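Section 3: Getting the Fivholm level

I've put in enough of these fridges to know that most of the grumbling I hear later (doors that drift open, humming at night, puddles in the crisper) comes back to the feet. So please don't skip this section, even if the thing looks straight to you. Mine looked straight too!

You'll need a short spirit level, an adjustable wrench and a second pair of hands. I borrow Obaidul Navaratnam for this, and he charges me in sandwiches.

1. Make sure the fridge is empty and unplugged.

2. Pull off the bottom grille. It's held by 2 clips, and it comes toward you, then down. Don't yank it sideways or you'll be ordering a new one from Pidley like I did last May.

3. Lay the level on top of the fridge, side to side. Have your helper lean the fridge back a little while you turn the front feet. Clockwise raises, counterclockwise lowers.

4. Turn the level so it runs front to back. You want the bubble just a hair toward the rear, so the door swings shut by itself when you let go of it halfway.

Caution: keep your fingers out from under the cabinet while it's tipped. Brendan Moynihan wrote the first version of these notes, and he put that line in capitals after a bad afternoon with the older Zakholm model.

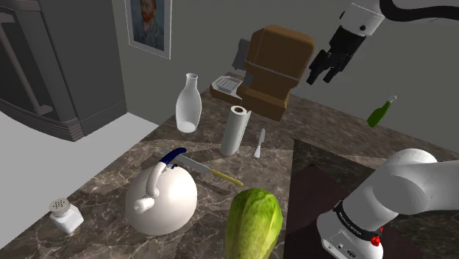
Fridge at the upper left, with a marble-patterned counter.

5. Check the gap beside the cabinet. I like 3 inches on the handle side if the kitchen will give it to you, but follow the sticker inside the door if yours says something different.

6. Snap the grille back on, then leave the fridge standing for 20 minutes before you plug it in. If it was carried on its side, leave it overnight.

Note: if you're on a soft floor, do steps 3 and 4 again once the shelves are full. All those jars and milk jugs add up, and one corner can sink enough to bring the drifting door right back.

Door still swinging open? Go on to Section 4, where we swap the hinge shim.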